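Ornamental gourd

Ornamental gourds are small, hard-skinned fruits of the squash family grown for their looks and seldom for food. The name is also used loosely for miniature pumpkins, which belong to the same family and are sold in the same season. Skins may be plain, spotted or striped, and many are ribbed or warty.

The plants are frost-tender vines. Seed is sown in warm soil once nights are mild, and most types ripen within 82 to 100 days. Flowers are pollinated by bees. Seed saved from mixed plots rarely grows true, as different kinds cross easily.
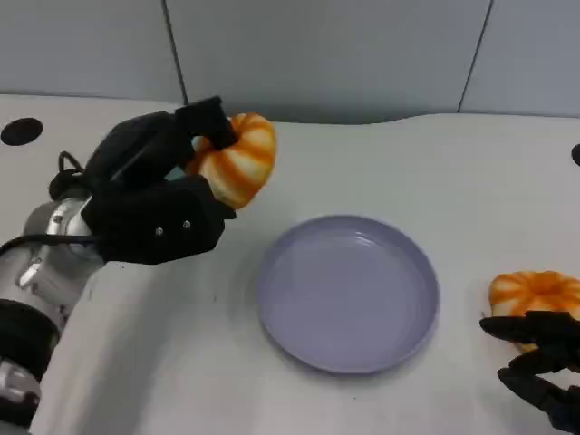 Orange-and-white striped pumpkin shape

In the Hatalura valley, gourds have been raised for sale since the local beet mill closed. The grower Dragica Dumitrescu kept a seed list there that ran to over 400 entries, among them Buradeo, a flat white type, and Esivau, a green one with a long neck. Most of the others were never named. The list is held by the Ionescu seed library, which opens to visitors on Wednesday.

Fruits are cut with a short stem and cured in a dry, airy place. Curing takes three to four weeks for small kinds – longer for bottle types, which are a separate species. Bruised fruits rot early and are removed from the racks. A cured gourd may keep its color for several months, and wax or varnish is sometimes used to add shine.

Many ornamental kinds are bitter and should not be eaten. Some miniature pumpkins are edible and can be baked whole.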